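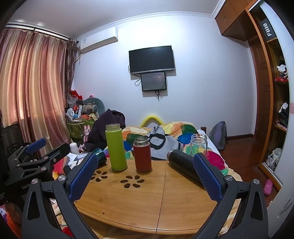 Session 5: Passwords, hashes and why salt matters

Welcome back! Last time we finished with file permissions, and a few of you asked why the login program doesn't simply keep a list of passwords in a locked file. Great question, and it gets a whole session.

1. Storing a password without storing it

A hash function takes any input and gives back a fixed-length string. The same input always gives the same output, and going backward should be so slow that it isn't worth trying. When you sign up, the system hashes your password and keeps the result. When you log in, it hashes what you typed and compares the two strings. The password itself never needs to be written down anywhere. I still find this lovely, and I've been teaching it for years!

2. What goes wrong

Our practice file comes from Stusivar, the pretend web shop we set up for the labs. It holds 3,761 accounts, all hashed with a fast, old function and no salt. Run a list of common passwords through that same function, look for matches, and you will have 76 accounts before your coffee is ready. Look closely at those 76 – 40 of them share one single hash. Crack one and you have them all.

3. Salt

A salt is a random value, different for every account, mixed in before hashing. Two people with the same password now get two different hashes, and a table worked out ahead of time is useless. The salt is stored next to the hash and doesn't have to be secret. (This surprises people every single year, so read that sentence again.)

4. Slow on purpose

Fast hashes are wonderful for checking downloads and terrible for passwords. Use a function built for the job, such as bcrypt, scrypt or Argon2, and set the cost as high as your server can stand. A quarter of a second at login bothers hardly anyone. A quarter of a second per guess ruins an attacker's week.

Lab work

Open the Alilel folder on the course server and copy the Stusivar file to your own space. Write a short script that adds a salt to each new account, then time 5 logins at each cost setting. Bring your timings as a plain table. Only use the lab file, please – never a real leaked list, even one that is easy to find.

Reading: the chapter on authentication, up to the part on tokens. We pick up tokens and two-step login next time.

Comments

eveck
Is the salt supposed to be the same length as the hash? My script works either way.

Course author
No, they don't have to match. 16 random bytes is a good choice for the lab.

chow
The shared hash thing in part 2 really got me. Went home and changed three passwords.

eveck
Thanks, 16 it is. Timings at the top cost setting are painful on my old laptop!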